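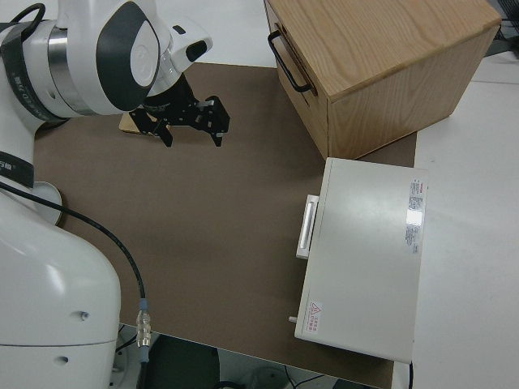
Chapter 7
Workspace Rules for Tabletop Robot Arms

7.1 Scope

This chapter covers the layout, marking, and daily inspection of a fixed robot arm that works on a table within reach of a person. It applies to arms carrying a gripper, a camera, or both. Mobile bases and fenced industrial cells are treated in Chapter 9. Readers should already know the terms work envelope, stop category, and payload from Chapter 2.

The rules below are the ones used in this book's running case, the Porkdale test lab. They do not replace the arm maker's manual or local law. Where two requirements differ, the stricter one applies.

7.2 Why small cells need written rules

A tabletop arm moves a small load at modest speed, and its hazards are often judged by its size. Fujimoto and Takeda reviewed 2,271 shift logs from the Skaldale and Porkdale sites and found 354 entries in which an operator stopped the arm by hand. Of these, 49 involved a cable. Most of the rest were traced to an object that had been moved between runs without a new check of the work envelope. Few of the entries involved a fault in the arm itself.

The review led to the Higuchi checklist, first issued in June and revised twice. Its main sections are followed here.

7.3 Cables

A cable attached to a moving link shall have enough slack for the full travel of every joint between its two fixed points. The slack shall not be able to catch on the gripper, the base, or any object on the table. A loop at the wrist is allowed if it clears the fingers in all wrist positions.

Connectors shall be placed where they can be seen and reached without leaning over the arm. Cables that leave the table shall be kept clear of the operator's feet. Power cords of appliances used as work objects are subject to the same rule.

7.4 Work surface and objects

The mat or other covering shall lie flat and shall not shift under the force of the gripper. An object that the arm will open, press, or pull shall be tested by hand before the first run. If it slides, it shall be fixed in place or the programmed force shall be lowered.

Handles and drawers need extra care. The swept area of a drawer is part of the work envelope and shall be shown on the layout drawing in its fully open position. Warning labels on appliances shall remain in place and readable.

7.5 Gripper and camera

Finger pads shall be inspected at the start of each shift and replaced at 4,000 cycles or at the first sign of tearing. The camera mount shall be checked by hand for play. After any contact between the camera and another object, calibration shall be repeated before work resumes.

7.6 Records

Each cell keeps one log. The operator enters the time, the layout number, the result of the inspection, and any manual stop. A sample page from the Grovus log is given in Appendix C.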